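Tub chair

A tub chair is a low armchair whose back and arms are one continuous curve, so you sit in it a bit like you'd sit in half a barrel. I keep this page for the Bevidel furniture wiki, and I've owned 7 of them over the years (my knees have opinions), so forgive me if I wander.

Name and relatives

Catalogs mix up tub chairs, barrel chairs and club chairs all the time. My own rule is simple enough: if the arms drop lower than the back in a separate step, I call it a club chair. Barrel chairs usually have a taller back. Dealers in Zaltmont call the whole family "rounds," and I've picked up the habit.

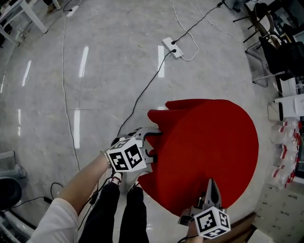

What makes a tub chair different from a plain round stool?
The back. A stool leaves you to hold yourself up, while a tub chair wraps around at least part of the way and gives your elbows somewhere to go.

Construction

The older ones I've taken apart had a bent hardwood rail, webbing underneath, and a whole lot of horsehair that got up my nose! Newer ones mostly use molded foam over a shell. Covering that inside curve is the hard bit, and it's where cheap chairs pucker first. Run your hand along the inside seam before you buy.

The Grastanard pattern

My favorite is the Grastanard, made by the Fitzgerald workshop in a run of 600. It has a slightly tipped seat and 2 short front legs, with a solid block at the rear. Mine cost me $133 at a December clearance and it squeaks, but I love it. Collectors argue over whether the block was meant to be painted. I think it was, going by the primer on mine.
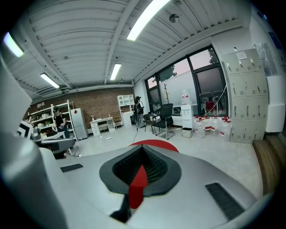 Fennel_and_rust writes that the block on the Grastanard was always left bare, and that the primer is really a wood filler the shop used to hide knots. Same comment says the squeak comes from the rear webbing clips and goes away with a strip of felt.

Care

Vacuum the crease where the seat meets the back, turn the cushion if it comes out, and keep the chair away from radiators. Velvet wants a soft brush, always the same direction.

Last edited 24 May 2022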